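Preda House, upstairs: the floors
Gallery / Rooms / Workroom and landing

Regular visitors to these pages will know that I was against the new floor. I said so at the meeting, I said so in the newsletter, and I was told to wait until it was down. It's down. I have now walked on it in shoes and in socks and I've moved a filing cabinet across it, so I think I'm allowed an opinion.

The old covering upstairs at Preda House was a brown cord carpet that had been there for 14 years. It was ugly and it smelled of radiator in the winter. I never claimed otherwise. What I did ask was why a carpet that was ugly but did its job had to be swapped for something costing £3,868 before a single skirting board was painted, and I never got an answer I could write down. Anca Buzatu, who drew up the plan, told me that wood would "bring the place together". I still don't know what that means. The place was together before. It has walls.

The notes are grouped by room, in the order you would come to them from the stairs. Anyone who wants the glossy version can ask for the leaflet, where everything is described as "warm".

The top stair

They've put a metal strip where the stair meets the boards. It is meant to stop the edge from chipping, and perhaps it will. It also clicks when you step on it, which the brochure doesn't mention. I'm told the click goes away once it beds in. We were told the same about the front door.

Landing

A short run of boards, laid lengthways. I'd have gone across, so that the joints didn't line up with the bathroom door, but I'm not a floor fitter, as has been pointed out to me.

The coat hooks have gone back up lower than they were. Long coats now touch the ground.

The small office

Sebastião Araújo did the fitting in here and I've no complaint about his work. He cuts neatly round a pipe and he sweeps up after himself. My complaint is with the oil. The tin says Jelex and it says "one coat, lasting protection", and the first tea ring was there by the Tuesday. Sebastião says it needs to cure and that any oil would be the same. If so, I would like to see that printed on the tin in letters as large as the ones they used for "lasting".

The oil and the brushes and the rest of the finishing came to £1,051, on top of the figure I gave earlier. People keep quoting only the first one.

The desk has been put back in the middle of the room, facing the window. Lovely for whoever sits there, less so for whoever has to get past to the cupboard. I've asked for it to go back against the wall where it was.

The store cupboard

No wood in here. They ran out of budget at the door, so it's still bare concrete with a bit of the old cord laid over the top. I find that this is the room I like best. You can drop a box in it.

While the shelves were out we found a stack of old Skurkovine catalogues and a roll of the original wallpaper, green, with a sort of fern. I've kept a piece. Somebody wanted to throw it away and I can't see what harm it was doing.

The back passage

The Prulport mat, as recommended. It's supposed to catch grit before it gets to the boards. It does catch grit. It then slides, with the grit underneath it, and as far as I can see that is sandpaper. I've suggested a strip of the tacky stuff you put under rugs. Until then I walk round it, and I notice that Anca does too.

What was promised, and what we have

"Easier to keep clean." I'm prepared to believe this one. A broom does it, and we had to hire a machine for the carpet. But it does show everything. Carpet hid a week's worth of crumbs and no one minded. Now you see them all by lunchtime, so somebody sweeps, and by tea you see the next lot.

"Quieter." No. I can't think who wrote this. Chairs scrape, heels tap, and if you drop a pen in the workroom they hear it downstairs. Felt pads have been ordered for the chair legs. I had felt pads at home once and they were off within a month and stuck to the cat.

"Brighter." In the morning, yes, I'll give them that. By four in the afternoon in December it was as dark as it ever was, and a floor isn't going to change that. Two decent lamps would have, for a good deal less.

"Adds value." To whom? We aren't selling.

The workroom

This is the room all the fuss was about and it's the one I've changed my mind on, a little. The old carpet had worn through in front of the windows and people did catch their toes on it. On boards you can at least put a foot down and know where it's going to stop. People work on their feet in here, leaning over things and handing things about and shifting round one another, and for that I'll admit wood is the better surface.

I'm less sure about standing on it all day. Carpet had some give and this has none, and I'd be interested to hear from anybody's knees after a full Saturday. I'm also waiting to see how the boards do once the heating has been on and off a few times. Wood moves. Everyone who sells it says theirs doesn't, or doesn't much, and then you find you can post a coin down the gap.

As for the finish, I'd have had it a shade darker, if we had to have it at all. I was outvoted on that as well.

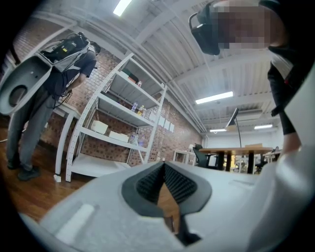

So my view is that we should leave the second coat until the spring and look at the joints properly before anyone opens another tin. If they've stayed tight I'll say so on this page, in the same size of type. The chair pads can go on in the meantime, and would whoever has the key to the store cupboard please bring it back.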